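Section 2. Running the Bag Demonstration for Visitors

Read this section before the doors open on Thursday. Reading it in front of guests is permitted but lowers the tone.

2.1 Setting the bench

1. Stand the cyan basket to the right, within reach of the right arm. A slight tilt is fine.
2. Put the fruit in the pink bag, knot the handles loosely and place the bag on the floor of the enclosure between the two arms.
3. Check that both arms are firm on their mounting plates.
4. Keep the calculator and the flashlight along the front edge, clear of the bag. 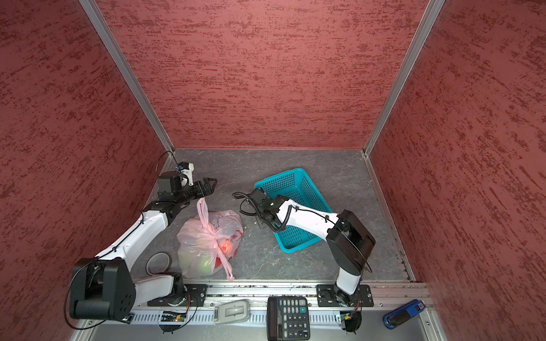
5. Load routine 431 from the Ikton menu. Routine 10 looks similar on the list and waves at people.

Note: Tie the knot as if you intend to eat the apples later. Surachet Suwannarat ties knots for eternity and is excused from this step.

2.2 During the run

1. Ask guests to stay behind the line. Children will comply. Engineers from Vörös need telling twice.
2. Press Start and take your hand away.
3. Turn the second monitor toward the guests so they can follow the wrist camera. 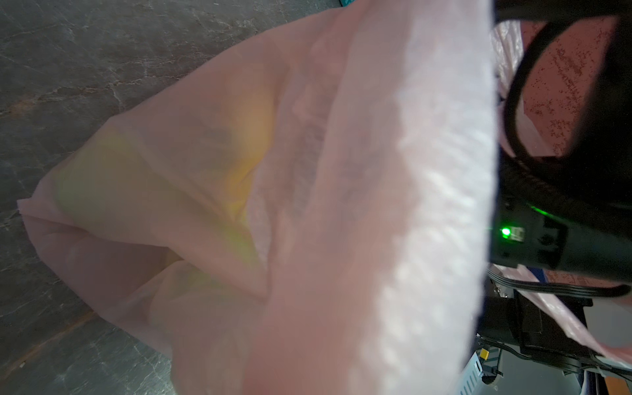 4. If an arm stops, wait. It may be planning, and a confident silence passes for expertise.
5. If it is still planning when the guests begin to talk about lunch, press Hold, then Home.

Caution: Never reach into the enclosure while the status bar reads Active — not even to help.

2.3 Between groups

Press Home, retie the bag and enter the run in the log. Report torn bags to Nantana Kamolrat, who has a box of 1000 and would like to see the end of it.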